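周三晚上的地方史讲座,有人去了吗?

灰瓦片
2024年2月21日
刚从Findness会馆回来,趁还没忘先写几句。今晚是地方史系列的第2讲,题目是《码头上的三代人:Szulc商行与老港区》。我本来以为会很枯燥,毕竟上一讲讲地籍图,我后半段是靠薄荷糖撑下来的。结果今晚挺好听!

主讲人从商行的账本讲起。账本是在Flarkard仓库拆阁楼时找出来的,一共6册,缺了中间两年。他放了几页扫描件,记的全是绳索、桐油、煤、咸鱼,偶尔夹一笔“给更夫买鞋”。我特别喜欢这种小账,比什么开埠纪念碑有意思多了。碑上写的永远是谁剪彩,账本里写的是谁的鞋破了。

还有一段讲冬天封港,工人没活干,商行照样发半薪,条件是开春以后不许跳到对面的栈桥去。台下有位老先生当场嘀咕说这叫卖身,主讲人笑了笑,说当时的工人大概也有人这么想,然后翻了下一页。我倒希望他多讲两句。

会馆还是老样子,暖气在左边,坐右边的人全程不脱外套。椅子我猜有100把,坐了大半。茶水免费,饼干要抢。

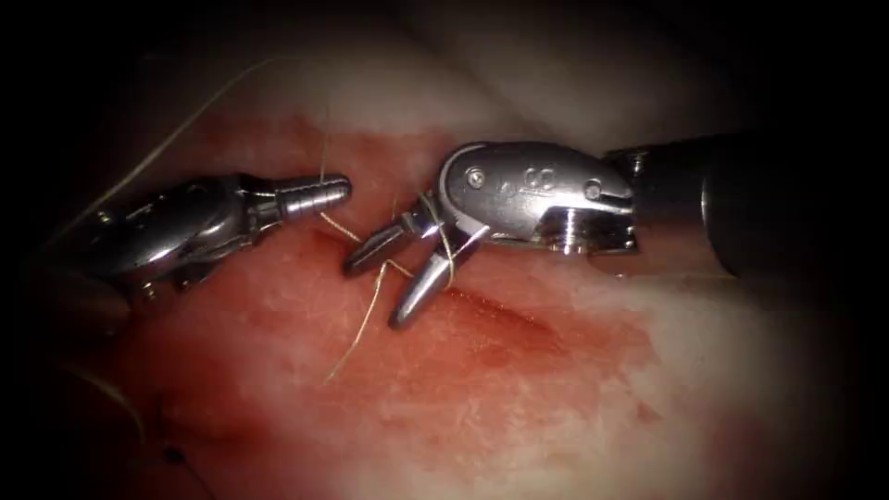 盐井巷
半薪那段我跟楼主感受不一样。我也在场,坐倒数第二排,听到那里有点不舒服。他把半薪讲得像是善举,可是账本是商行自己写的,商行当然说自己好。工人那边的说法一句都没有。讲三代人,讲来讲去都是老板家的三代人。

灰瓦片
回楼上:这个我同意一半。题目确实起大了。可他手里就那几册账本,总不能替工人编日记吧?他中间也说过,工人那边留下来的东西太少,会馆几年前征集过一次,收上来的多半是合影,背面连名字都没有。

盐井巷
少不等于没有。法院的旧档里有讨薪的案子,教堂的登记簿里有职业一栏,去翻就是了。我自己翻过,灰大,但是真有。他要是只想讲账本,就老老实实叫“Szulc商行的账本”,我一点意见都没有。

半截铅笔
没去成,加班。想问一下讲没讲那场仓库火灾?我外婆小时候住在栈桥后面,老说火烧了一整夜,河面都是红的。后来我去查报纸,报上只有豆腐干那么大一块,说“损失轻微”。一直搞不懂谁说得对。

灰瓦片
讲了讲了!讲得还挺细。账本里火灾之后那个月突然多出一大笔木料钱,还有雇船把烧坏的货拉出去的费用,他就拿这个说报纸写轻了。保险那边好像也有争执,不过他说信件不全,只能猜。你外婆说的八成靠谱。

半截铅笔
哎呀,那我更后悔了。会有录像吗?

旧渡口第三级台阶
录像别指望。上一讲说有录像,等到现在连个影子都没看到。倒是有讲义,门口桌子上拿的,黑白印,图糊得跟泼了酱油一样,文字部分还行。我多拿了一份,需要的话可以放在会馆前台,你报这个论坛名字去取。

顺便说一下我的看法。我觉得今晚最好的是开头那段讲街名的,反而没人提。Wirelis街以前根本不是街,是一条水沟,两边是晒网的空地,后来填了才有门牌。难怪那一排房子的地窖到现在一下雨就返潮。我在那边租过两年房,鞋子放地上都长毛,当时还跟房东吵,现在想想冤枉人家了(也没有很冤枉,她押金扣得太狠)。

盐井巷
街名那段有个错。他说水沟是一次填平的,不对,北头填得早,南头晚了很久,老地图对着看就知道。北头的房子门脸宽,南头的窄,也是因为这个,地是分两批卖的。我提问环节举手了,没点到我。

旧渡口第三级台阶
你举手了?我看见一位一直举着手的,穿绿毛衣,是你啊!那你应该直接站起来说的。前面那位问停车的问了那么久,我都替主持人着急。

盐井巷
是我。站起来说就成吵架了,我又不是去砸场子的。回头写封信给会馆,把两张地图的年份附上。

灰瓦片
信写好了也贴一份在这里吧,我想看。我对填沟的事一窍不通,一直以为那条街从来就是那么弯的。

另外补几条刚才漏掉的,我一边翻笔记一边打,字很潦草,错了别怪我。

一个是商行的招牌。原来那块招牌上的字母拼错过,少了一个字母,挂了好几年才换。换下来的那块没扔,拿去做了马厩的门板,后来马厩拆了就下落不明。谁家院子里要是有一块门板上带字的,赶紧翻过来看看!
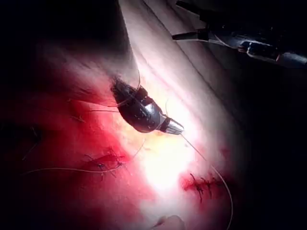

再一个是第二代老板娘。丈夫病了以后,账是她记的,笔迹一下子变得很小很密,一页能挤下30行。主讲人说她在页边上还记天气,“东风,船不来”,“雾,船不来”,连着好多天都是“船不来”。我听到这里真的有点鼻酸。盐井巷你别笑我,我知道她也是老板家的。

最后是商行关门。不是破产,是三个孩子谁都不想接,房子卖给了做罐头的,罐头厂又把院墙往外推了一截,就是现在自行车道突然变窄的那个地方。我每天骑车从那里过,骂了好几年,今天总算知道该骂谁了。

盐井巷
不笑你。页边记天气那几页确实好,那几页我愿意听他讲一晚上。我不满意的是题目和角度,材料本身没话说。

白果树下卖旧书
插一句,罐头厂那段我有不同版本。我爸那辈人都说院墙是商行自己推的,罐头厂接手时就那样了。我手里有一张旧明信片,能看见墙角那个石墩子,位置跟现在一样。就是没有邮戳,年份不好说,背面只写了一句“一切都好,勿念”。

灰瓦片
没有邮戳就难办了。石墩旁边有没有路灯?主讲人提过路灯是罐头厂时期才装的,有灯没灯也许能帮着判断一下。

白果树下卖旧书
没有灯。但墙角那头有一棵树挡着,灯要是在树后面也看不见。我周末扫描一下发上来,你们眼睛好的自己看。

半截铅笔
旧渡口,讲义我要!麻烦放前台,我明天下班去拿,先谢了。下一讲是什么时候,讲什么?这次我一定提前请假。

旧渡口第三级台阶
下一讲要到5月,讲渡船和摆渡人。海报上日期还空着,说是场地没定,可能会挪到Flarkard仓库那边去办。讲义明早就放,信封上写“半截铅笔”。

盐井巷
仓库那边没有暖气,不过五月无所谓了。摆渡人这个题目总该有工人了吧。要是又讲成船主家史,我这次真站起来。

灰瓦片
那我坐你旁边,给你递话筒。白果树的明信片我等着看,发上来的时候麻烦连背面一起扫,我想看看字迹。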